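스키브사이드 공동 목욕탕 자주 묻는 질문

처음 오시는 분들이 가장 많이 물어보시는 것들을 모았습니다. 읽다가 빠진 게 보이면 카운터에 말씀해 주세요. 이 페이지는 질문이 들어올 때마다 조금씩 길어지고 있어요!

스키브사이드는 어떤 곳인가요?
동네 사람들이 같이 쓰는 작은 목욕탕입니다. 온탕, 열탕, 냉탕이 하나씩 있고 건식 사우나가 딸려 있습니다. 찜질방이나 수면실은 없습니다. 대신 물이 정말 좋습니다. 저희가 이 목욕탕에서 제일 자랑하고 싶은 게 물이에요.

몇 시에 열고 몇 시에 닫나요?
새벽 5시 30분에 문을 열고 저녁 8시에 닫습니다. 마지막 입장은 저녁 7시입니다. 개인적으로는 문 열자마자 오시는 걸 권합니다. 아무도 안 들어간 탕에 첫발을 담글 때의 그 기분은… 한번 해 보시면 압니다.

물 온도는 어떻게 되나요?
열탕은 여름 겨울 구분 없이 늘 같은 온도로 맞추고, 온탕은 계절에 따라 조금씩 바꿉니다. 그날 온도는 탈의실 입구 칠판에 적어 둡니다. 냉탕은 지하수를 그대로 받아 쓰기 때문에 따로 조절하지 않습니다. 7월에도 꽤 차가우니 심장이 약하신 분은 발부터 천천히 들어가세요.

탕에 들어가는 순서가 따로 있나요?
정답은 없습니다만 저희가 좋아하는 순서는 있습니다. 샤워로 몸을 씻고, 온탕에서 땀이 살짝 날 때까지 있다가, 열탕은 짧게, 그다음 냉탕입니다. 냉탕에서 나오면 바로 다시 뜨거운 데로 가지 말고 평상에 좀 앉아 계세요. 앉아 있는 동안 손끝까지 피가 도는 느낌이 오는데, 이게 목욕의 절반이라고 생각합니다.

때밀이도 하나요?
합니다. 탈의실 안쪽 종이에 사물함 번호를 적어 두시면 순서대로 불러 드립니다. 탕에 충분히 불리고 오셔야 서로 편합니다. 오일 마사지는 하지 않습니다.

사물함 번호는 고를 수 있나요?
빈 자리라면 얼마든지요. 창가 쪽 71번과 74번이 인기가 많습니다. 46번은 문이 뻑뻑해서 살짝 들어 올리면서 닫아야 하는데, 고치려고 했더니 단골분들이 그냥 두라고 하셔서 그대로 두었습니다.

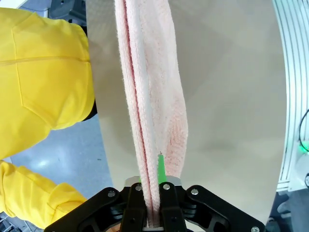 수건은 가져가야 하나요?
안 가져오셔도 됩니다. 입장할 때 얼굴 수건 두 장을 드리고, 큰 수건은 따로 빌려 드립니다. 집에서 쓰던 걸 들고 오시는 분도 많은데, 연분홍처럼 옅은 색에 보송보송한 수건이라면 세탁만 조금 신경 써 주시면 오래 갑니다. 탕에 들고 들어갈 때는 길고 좁게 접어서 머리에 두르거나 목에 걸치면 물에 안 빠지고 좋아요. 섬유유연제는 되도록 쓰지 마세요. 부드러워지는 대신 물을 덜 먹습니다. 마지막 헹굼에 식초를 조금 넣고, 널기 전에 두세 번 세게 털어 주면 올이 다시 일어납니다. 탕 물에 수건을 담그는 것만은 참아 주세요.

비누와 샴푸는 있나요?
세신용 비누는 자리마다 놓여 있습니다. 클린디코 무향 비누인데 거품이 적은 편이라 처음엔 어색할 수 있습니다. 샴푸와 린스는 카운터에서 한 번 쓸 분량씩 팝니다. 칫솔과 면도기도 있습니다.

아이와 같이 가도 되나요?
그럼요, 대환영입니다! 다만 열탕은 아이에게 너무 뜨거우니 온탕까지만 데리고 들어가 주세요. 탕 주변 바닥은 늘 미끄럽습니다. 어린이용 낮은 의자와 작은 바가지는 샤워기 옆 선반에 있으니 쓰고 제자리에 놓아 주시면 됩니다.

문신이 있어도 되나요?
됩니다. 아물지 않은 새 문신은 본인 피부를 위해 다 나은 뒤에 오세요.

목욕하고 나서 먹을 게 있나요?
바나나 우유, 식혜, 구운 달걀이 있습니다. 식혜는 길 건너 마글라야 떡집에서 아침마다 받아 옵니다. 생강 향이 은근하게 나고 밥알이 많이 들어 있어서, 저는 이것 때문에 목욕을 두 번 한 날도 있습니다. 늦은 오후면 떨어질 때가 많습니다.

주차는 되나요?
건물 앞에는 자리가 없고, 뒤쪽 클레타우 상가 주차장을 같이 씁니다. 나가실 때 카운터에서 도장을 받으시면 두 시간까지 무료입니다. 버스는 211번이 바로 앞 정류장에 섭니다. 목욕 뒤에 노곤한 몸으로 운전하는 것보다 버스가 훨씬 낫습니다.

회수권이 있나요?
열 장 묶음이 있고 유효 기간은 없습니다. 가족이나 이웃과 나눠 쓰셔도 됩니다. 서랍에서 몇 년 묵은 회수권을 찾아 들고 오시는 분들도 계신데, 그런 표도 그대로 받습니다.

물건을 두고 왔어요.
카운터 옆 바구니를 먼저 봐 주세요. 귀걸이나 안경처럼 작은 물건은 서랍에 따로 보관합니다. 머리끈은 너무 많아서 주인을 찾아 드리기가 어렵습니다. 필요하신 분은 하나씩 가져가세요.

청소 때문에 쉬는 날이 있나요?
한 달에 한 번 탕의 물을 모두 빼고 타일 사이까지 닦습니다. 날짜는 입구에 미리 붙입니다. 다음 날 새벽 물이 한 달 중에 가장 맑으니 일정을 맞춰 오실 수 있으면 꼭 와 보세요.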